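The Umbrella Situation

Mar 22, 2022

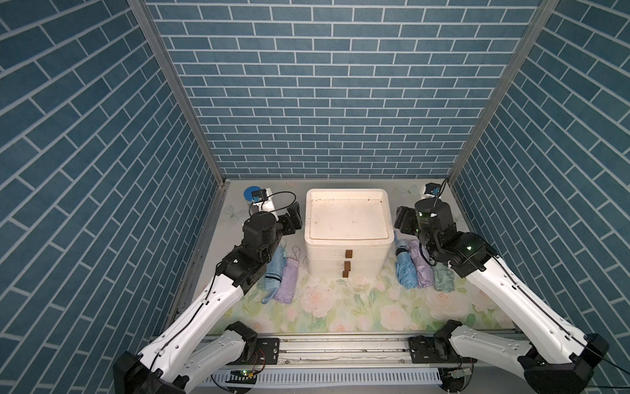
I have been trying to work out how a household acquires folding umbrellas. Buying them is the obvious theory, but I can remember paying for precisely one, in a drugstore in Preltanbridge, during a downpour, at a price that made me consider just getting wet. The rest arrived some other way. I think they breed in the coat closet.

What I do know is that they come in three colors: light blue, lavender and a pale mint green. I would love to say I chose that palette. It looks like a baby shower. I own one raincoat, it is brown, and I carry these little pastel things around under it like a man on his way to frost a cake.

The plan for this month was to give them a home. The home is a white plastic drawer unit, the small kind with a tray on top and little brown handles down the front, and it has lived in four different rooms without being useful in any of them. It held batteries for a while. Then it held the cords for devices I no longer own. The tray top has gone a bit grimy, in the way white plastic does when you look away from it for a minute, and I have scrubbed it twice with the Jarnard cleaner that is supposed to fix this. It smells of lemons now. It is the same color.

So the system goes like this. Umbrellas get folded, strapped and put in the drawers, and whatever I pull out of my pockets goes in the tray. I had assumed the hard part would be remembering to do it. The hard part is the folding. A compact umbrella leaves the store as a tidy little baton and will never be that shape again. You shake it, you turn the panels all the same way, you wrap the strap around, and you have something resembling a burrito made by a person in a hurry. The straps reach if you squeeze. I squeeze.

I did look at proper umbrella stands. Druvau makes a handsome one that is no good for anything shorter than a cane, and Melnychuk has a wall rack with hooks for the wrist loops, which I liked very much until I remembered what my walls are made of and what happened with the mirror.

Drawers, then. For now the umbrellas are still on the floor on either side of the thing, on the rose-print covering, which could use a sweep. The specks show up on pale green wonderfully well, and I have been stepping over them with great care and no broom.

My remaining question is whether to sort by color or put the one I like least on top, so that it's the one I lend out. I'm leaning toward the second. April is coming and people will be asking to borrow them, and I would be perfectly happy never to see one of the lavender ones again.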